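3.2 Race records and price data

The race records cover 599 flat races run on turf over two seasons at two tracks, Villanueva and Dasmont. Both tracks are left-handed ovals with a short home straight, and both publish sectional times for every runner. We left out races with fewer than five starters, races moved to another surface on the day, and races in which a horse was withdrawn at the gate after the final prices had been posted. Maiden races were kept in the main sample but are also reported separately in Section 4, as most of the runners in them have little or no form for bettors to work from.

Prices came from the Trasis exchange feed. For each runner we took the last matched price before the off, the price at the time of final declarations, and the volume matched between the two. Where less than 800 units had been matched on a race in total, we treated the market as too thin and dropped the race before arriving at the sample given above. Prices were turned into implied chances by taking the inverse and scaling so that the runners in each race summed to one. We tried two other ways of removing the margin and the results in Table 2 changed only in the third decimal place.

A late absentee is defined as a horse that was among the first three in the market one week before the race and did not appear in the final declarations. Reasons for absence are given in the track bulletins but are often vague ("not fully right", "ground"), and we made no attempt to sort them. A supplementary entry is a horse added after the first entry stage on payment of a fee. The two events can occur in the same race, and a race with both is coded as its own group.

3.3 Marker placement task

The price data show what the market as a whole did when a leading horse dropped out, but they don't show how a single bettor moves his or her estimates across the rest of the field. For this we used a tabletop task. Each race was reduced to a card with the runners' names changed, recent finishing positions, weight carried, draw, and distance. Participants placed a marker for each runner relative to a fixed reference point, with distance from the point standing for the chance of winning. They then received a second card with one runner removed and, in half of the trials, one runner added, and were free to move any marker they wished.

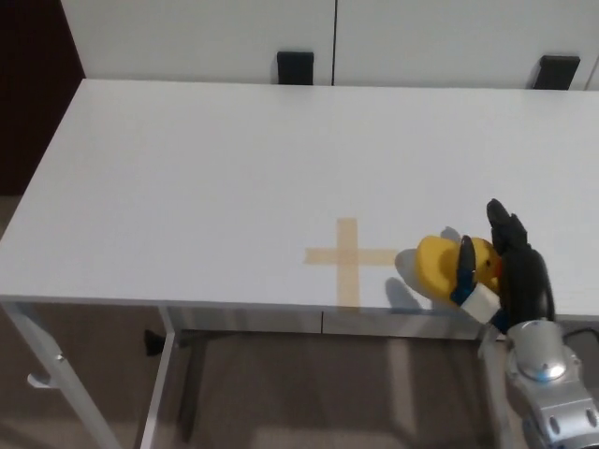
Figure 3. Tape cross and yellow duck on the white tabletop.

Sessions were held in February at the Hatoto site. Participants were recruited through a notice in the Dasmont race card and had to have placed at least one bet on a flat race in the previous year. Each person worked through 13 cards, the first of which was practice and is not analyzed. No money was staked on the outcome, but points were awarded by a quadratic scoring rule and exchanged for a gift card at the end. The most a participant could earn was 1000 points. Scores were shown only after the last card, to keep people from chasing a bad start.

Distances were converted to chances in the same way as the exchange prices, by inverting and scaling within each card. This is a crude step. Some participants may have thought of the distances as ranks, in which case the gap between the second and third choices carries no meaning. We therefore repeated every test using rank order alone, and give both sets of results.

3.4 Measures

Two measures are used throughout. The first is the share of the absent horse's implied chance that passes to the new favorite. If bettors simply rescale, the new favorite should receive a share in proportion to its earlier chance among the horses that remain. Anything above that level is called excess transfer. The second is the change in the combined chance of all runners outside the first three in the market, which we call tail movement.

For races with a supplementary entry, the added runner had no price at the earlier point. Its final implied chance was removed and the remaining chances scaled up before excess transfer was computed. This treats the newcomer as drawing evenly from the whole field. We return to that assumption in Section 5, where it matters most for small fields with one clear pace-setter.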